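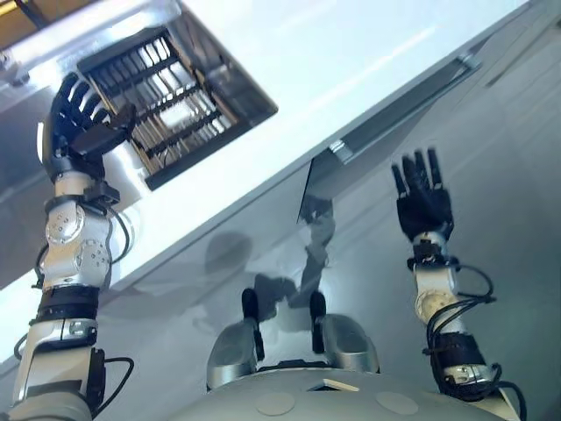

Keeping a two-armed kitchen robot in decent shape is mostly a matter of wiping, tightening and paying attention to the cables, and I say that as someone who ignored the cables for most of a winter. Ours is a Prolavora and it spends its days at the counter, doing small jobs with small appliances. Look at the black cable looping out from the lower part of the left arm, and then at the bundle on the right arm with its coils hanging free in the middle. Those loops are the first thing I check in the morning, before the coffee, before anything! An arm needs some slack to reach up over a counter, but a loop that hangs too far will find a cabinet handle sooner or later, and mine did. It pulled a connector half out of its socket and I spent a whole evening thinking I had a dead wrist.

2,489 shares | 66 comments

So, cables. With the power off, I move each arm by hand through its biggest reach – all the way up, all the way across – and watch the loops the whole time. If one goes tight, it gets more slack. If one sags low enough to touch the counter, I take up the extra with a strip of soft hook-and-loop tape. Please don't use zip ties. I used zip ties the first month and one of them chewed a neat little groove into the jacket (I caught it while dusting, pure luck). Tape also comes off in a second when you need to get at a joint.

Screws next. The shiny joints have a lot of little round screw heads, and it's very tempting to go around with a driver and give every one a good crank. Don't! I stripped one that way and had to order a replacement from Munasinghe, the parts place over in Skekberg, and the postage cost more than the screw. What I do now is put a tiny dot of nail polish across the edge of each head and onto the housing. If the line breaks, the screw has moved, and only that one gets tightened. Any color works. Mine is a coral pink I never wore.

Fingers! This is the part people ask me about most. Crumbs get into the finger joints, and so does flour, and flour plus a bit of steam is basically glue. I keep two soft brushes in the drawer, a dry makeup brush for every day and an old toothbrush for when things get serious. Hold the hand open, brush from the palm out toward the tips, and then bend each finger gently and do the creases again. A barely damp cloth is fine on the outside. I never spray anything straight onto a hand, I spray the cloth.

Greasy fingertips slip, by the way. If yours has started dropping spoons, clean the tips before you go blaming the settings. I fussed with grip settings for an entire weekend over what was a film of butter.

Anything that heats up needs its own rule. Hands like to hover very close to the rim of whatever they're working at, thumb nearly on the frame, and that's fine with a cold appliance. When I'm teaching a new position I do it with the plug pulled out of the wall, every time, and I go through it slowly until I'm happy with the gap. Then I mark where the appliance stands with a bit of painter's tape at two corners. If somebody shoves it over to make room for groceries, it goes back to the tape. That one strip of tape has saved me more re-teaching than anything in the manual.

White counters and shiny metal are a pain together. Under bright lights the glare comes right up off the surface, and our Prolavora gets fussy about where edges are. I tried a darker mat and liked it, but a mat slides, so now I just turn off the strip under the wall units while it's working. Try that before you buy anything.

For polishing the silver parts I've gone back to plain warm water with a drop of dish soap on a microfiber cloth, wrung out hard, then a dry one after. The Warnamar metal cream I tried made things gleam but left a white crust around every single screw head, and I was picking it out with a toothpick for days. The painted white sections just need the cloth.

Last bit, where to park the arms. I leave them low and a little forward at night, hands open, nothing gripped. I used to leave them up, and the cables took a set in that curve over time and hung funny the next day. If yours have already done that, loosen the tape, let everything hang overnight and start over with fresh loops in the morning. My right arm took a couple of tries before the coils behaved, and I still give them a poke when I walk past.

Contact | Copyright, all rights reserved | Back to top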